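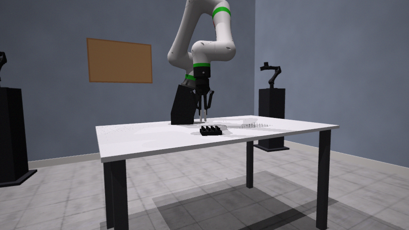

Cool colours make a room feel cold, one householder in Larkeo wrote across the bottom of our form, and anyone who has sat in a blue bathroom in July knows it without a survey. We take the remark seriously. It is the view most people hold, it is the view printed on the back of paint cards, and it may even be right. What we dispute in this section is whether the evidence usually offered for it shows anything of the kind.

Figure 3. Rendered room with two blue-grey walls, a pale tiled floor and a white-topped table.

4.1 What is being claimed

The claim comes in a weak form and a strong form, and writers slide from one to the other without warning. In the weak form, people looking at a blue or grey-blue room will say that it looks colder than a cream or orange one. Few would argue with that. People have been calling blue a cold colour for a very long time, and if you ask them whether a blue wall is cold or warm you are mostly asking them whether they speak the language.

In the strong form, people living in the blue room will feel colder at the same air temperature, and will act on it. They will put on a jumper, shut the door or turn up the heater. This is the form that matters to anyone paying a power bill, and it is the form that Wurnero relied on when it brought out its line of "heat-saving" interior paints. The brochure for that line says that a warm wall colour can let a family set the thermostat lower without noticing. No source is given. We wrote to ask for one and were sent a second copy of the brochure.

Between the two sits a good deal of middle ground. A person may feel slightly cooler in a blue room for a few minutes and then get used to it. A person may feel no cooler but report that they do, having been asked in a way that invites it. A person may have bought a house with blue walls on the shady side of the street and be cold for reasons that have nothing to do with paint. A study that cannot tell these apart should not be cited for the strong form, and most of the studies we read cannot.

4.2 The trouble with pictures of rooms

Much of the published work shows people an image of a room and asks how warm it seems. Walls like those in Figure 3 are common in such sets, usually beside a version of the same room in beige or terracotta. The method is cheap and tidy. Light, furniture and viewing angle can all be held still while the wall colour changes, and answers can be gathered quickly from people who never leave their desks.

It also leaves out the thing being studied. Someone looking at a screen is sitting in some other room, at some other temperature, with walls of their own. Whatever they report about the room on the screen is a guess about a feeling. Guesses of that kind follow custom closely, and custom says that blue is cold.

There is a second difficulty, less often raised. Floors matter. Tile is cold to bare feet in winter and most people know it, so a tiled floor in a picture brings its own suggestion of chill whatever the walls are doing. Where a set pairs blue walls with tile and warm walls with carpet or timber, the ratings for "wall colour" are partly ratings for flooring. We found this pairing more often than we expected to, and in no case was it mentioned as a limit of the study.

We do not say picture studies are worthless. They tell a paint seller how a colour will be talked about in the shop, and that is useful to a paint seller. They tell a landlord very little.

4.3 The Larkeo returns

Our own survey was meant to get past some of this by asking people about the rooms they heat. We received 1182 forms from households in Larkeo, of which 1126 could be used. The rest had left out either the wall colour or the direction the room faces, and without both we could do nothing with them. The form had 11 questions. It did not mention paint until the last of them, after the householder had already told us how warm the living room felt on a usual winter evening, how it was heated and whether the curtains were drawn.

Read quickly, the returns support the common view. Householders with blue, grey or green living rooms were more likely to call the room "a bit cold" or "cold" than those with cream, yellow or red ones. Had we stopped there, we would have had a short paper and an easy headline.

The pattern weakened once the direction of the room was taken into account. In Larkeo, as in most towns laid out along a ridge, whole streets face the same way. The older streets on the shaded side have more of the grey-blue paint that was in fashion when they were last done up, and they also have thinner walls, higher ceilings and worse windows. Comparing only rooms that face the same way and were built in the same period, the gap between cool and warm colours shrank to the point where we would not bet on it in either direction.

We are wary of making too much of this. A gap that shrinks has not been shown to be nothing, and our colour groups were broad. A pale blue with a good deal of white in it and a deep slate were counted together, which a decorator would find absurd. People also name their own walls badly. One householder ticked "grey", crossed it out, ticked "blue", crossed that out too, and wrote the name of the paint, which was the name of a bird.

Nor can the survey say which came first. Someone who finds a room cold may choose a warm colour to help with it, which would make warm colours turn up in cold rooms and hide a real effect. We asked how long ago the room was painted, but not why, and we regret that.

4.4 The Falilura trial

The study most often quoted for the strong form is the trial carried out at Falilura, in which tenants moved between two lounges kept at the same air temperature, one painted blue and one painted a soft orange. Tenants in the blue lounge are reported to have asked for more heat. The result appears in trade magazines, in at least one council leaflet and in the Wurnero brochure, where it is described as "proof".

There were 10 tenants. They knew each other. They were told beforehand that the trial had to do with colour and comfort, and the blue lounge was always used in the morning and the orange one always after lunch. Any one of these would make us careful. The last is close to fatal, as people commonly feel cooler early in the day and warmer after a meal, and a reader cannot separate that from the paint. The original report is quite open about the timetable. It is the later accounts that leave it out.

The trial scored comfort on the Schwerdtfeger scale, which asks the sitter to place a mark on a line between "chilly" and "cosy". We have doubts about that too. "Cosy" is a word about cushions and lamplight as much as heat, and a person can be warm enough in a room they would never call cosy. If orange walls push the mark towards that end of the line, they may be doing so through liking alone. A plain question about temperature, asked beside the scale, would have settled it. The report does not say whether one was asked.

4.5 What would change our minds

A fair test of the strong form would be dull and fairly costly. The same people would need to spend whole evenings in the same room before and after repainting, with the order swapped for half of them. They would need control of the heater and no reason to think that the heater was being watched – the setting they chose would be the result, and what they said about it would come second. The painting itself should be given time to fade as news. Everyone notices a new wall for the first week.

We could find no study that did this. Some came near on one point or another, usually on swapping the order, and those tended to report smaller effects than the rest. That is what we would expect if much of the effect belongs to the method, though it is also what we would expect from small studies in general.

Until something better is done, we think advice to householders should leave wall colour out. The Larkeo forms offered plenty of likelier causes for a cold living room: gaps under doors, curtains that stop short of the sill, a heater placed behind the couch. These appear in the free comments again and again, often on the same form where the wall colour was blamed. We return to them in Section 5, where the heating costs are set against the age of the windows.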